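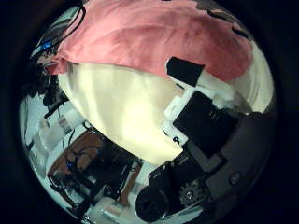

Resting pulse

The resting pulse, or resting heart rate, is the number of heartbeats per minute in a person who is awake, calm and has not recently exercised. It is one of the basic signs recorded by nurses and doctors, along with blood pressure, temperature and breathing rate. In most healthy adults it lies between 60 and 100 beats per minute. Trained endurance athletes may have lower values.

Measurement

The pulse is usually felt at the wrist, on the thumb side, with the tips of 2 fingers. The thumb is not used for this purpose, as its own pulse can be mistaken for that of the person being measured. Beats are counted over 30 seconds and doubled, or over a full minute if the rhythm is uneven. The person should sit or lie still for several minutes beforehand. Caffeine, nicotine, fever, pain and strong emotion all raise the reading.

Electronic devices measure the pulse by light or by electrical contact. Wrist-worn optical sensors are less exact during movement and may fail to read if the strap is loose.

Clendgate method

The Clendgate method is a procedure for taking the resting pulse at home. It takes its name from the Clendgate clinic, where it was introduced in 2000. The person lies down for 20 minutes in a quiet room, and two readings are then taken, one on each wrist. The lower reading is entered on the chart. A shorter form, used at the Brundow health center, requires only one wrist and is meant for people who cannot lie flat.
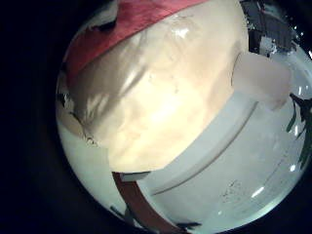

Variation

Resting pulse changes with age. Newborns have much higher rates than adults, and the rate falls through childhood. It is generally lowest during sleep and rises after waking. Regular aerobic exercise tends to lower it over a period of months. Some medicines, including beta blockers, slow the heart, while others speed it up.

Abnormal values

A resting rate above 100 in an adult is called tachycardia. A rate below 60 is called bradycardia and is often harmless in fit people. Either may call for an electrocardiogram if it persists or occurs with dizziness, fainting, chest pain or shortness of breath.

See also

Blood pressure
Electrocardiogram
Respiratory rate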